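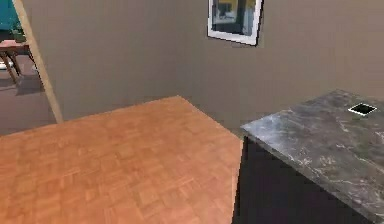 Butcher block

Butcher block is a style of assembled wood used for kitchen counters, tabletops and cutting boards. It is made by gluing strips or blocks of hardwood, usually maple, into a slab thick enough to be chopped on for years and discussed at dinner parties for longer. The name comes from the heavy blocks once found in meat shops. Most modern examples have never met a butcher.

Types

End grain block is built from short pieces stood upright, so that the ends of the wood fibers face the cook. A knife slips between the fibers and the surface tends to close up afterward. It is the most costly type, and its owners can usually be relied on to mention this.

Edge grain block uses long strips turned on their narrow sides. It is cheaper, stiff, and shows knife marks sooner. Flat grain block, with the wide faces up, is the prettiest and the worst to cut on, and sells well.

Parquet patterns, in which small pieces change direction from one square to the next, are sometimes sold under the same name. Purists object. The Grønli pattern, a checkerboard layout popular in rental kitchens, drew a 14-page complaint in a trade newsletter, to which the maker replied with a price cut.

History

Early meat shops used a section of tree trunk on legs. These split, held water and smelled, and glued blocks gradually took their place. Home use grew as kitchens became rooms that guests were allowed to see. In the town of Follton, the Briteck works turned out 400 counters in its first year and took back 17 of them, all from one apartment building with a leaking roof. The firm later merged with Trarner, a maker of bowling lanes, and the two product lines are said to be hard to tell apart when sanded.

Care

The wood is commonly treated with food-grade mineral oil, monthly according to the makers and once according to most households. Cooking oils can turn rancid and are not advised. Light scratches may be sanded out. Scorch marks may also be sanded out, or covered with a fruit bowl.

Standing water is the chief enemy, especially near the sink, where many designers put the block anyway. Tsz-kin Chuang's repair manual "The Wet End" gives this problem a full chapter and recommends stone beside the faucet and wood everywhere else.

See also: Cutting board; Countertop; Wood glue

Last revised 12/01/2021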